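Equipment Review
Wurkari Twin-Arm Bench System
Reviewed for the Ustora Automation Bulletin, 2026-05-13

The Wurkari is a two-armed bench unit offered to colleges and small laboratories that teach manipulation. It was assessed at the Nallanach training centre over 200 block-handling trials. Both arms mount on a single aluminum rail at the front of the enclosure, each on its own black plate, and the unit is supplied with cabling and control boards.
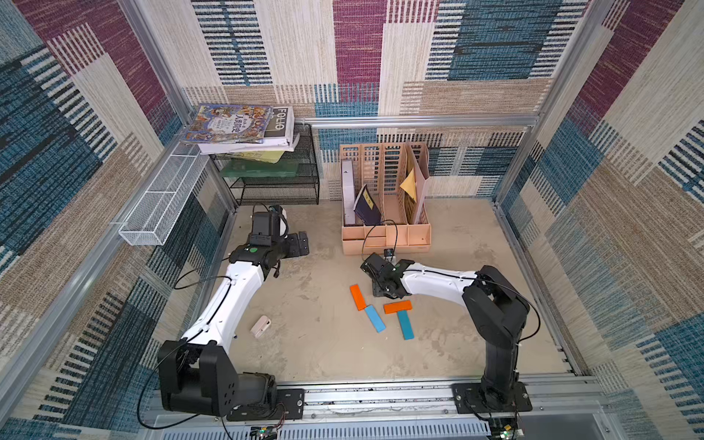
Assembly occupied two technicians for a morning. The manual is well organized, although the section on rail alignment assumes familiarity with the earlier Carbone model. Replacement finger sets may be ordered separately.

The wrist cameras merit particular attention. Colour reproduction is dependable, and a lime-green block beside a desk organizer stands out clearly from a pale floor. Glare remains a concern – bright white patches appear near the fingers under strong lighting. 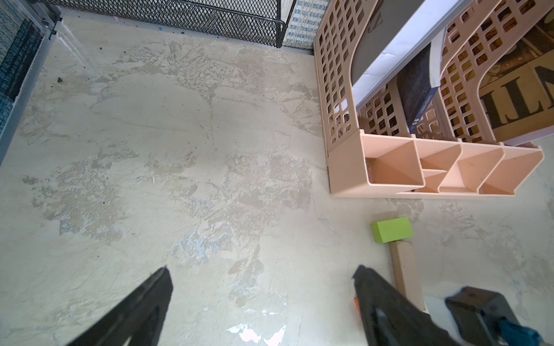

Vol. 5, No. 2, p. 143

Purchasers should therefore budget for diffused lighting. Image detail at close range is otherwise very good. Large characters on a book cover remain legible from the wrist, as does the small embossed mark on the organizer's front rim.

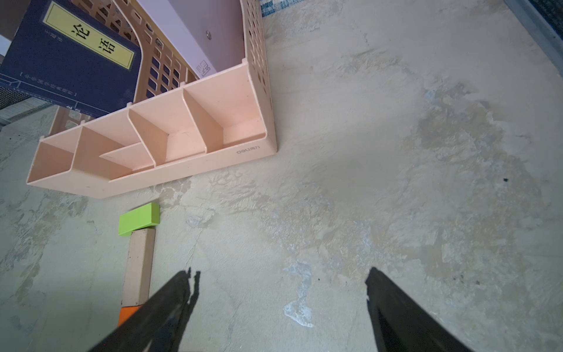

Operator training is offered each September and is recommended for new licensees. The software permits each arm to be programmed independently, and its logs export without difficulty.

Grip was assessed with flat, round-cornered blocks. The angled fingers bear on both sides of a slab and can hold it upright by its lower end.

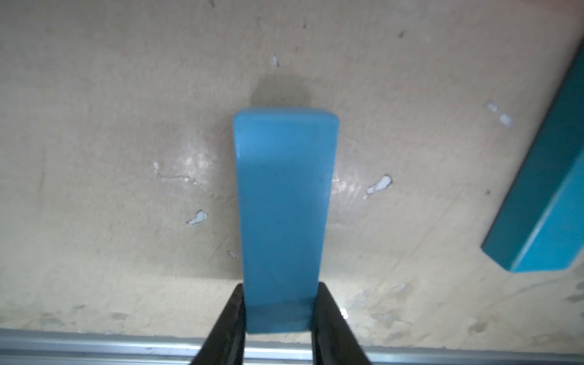 Service and Warranty

Parts and labour are covered for two years. Requests are handled through the Nallanach service centre, which answered both of the reviewer's enquiries within one business day. Shipping of returned arms is at the purchaser's expense.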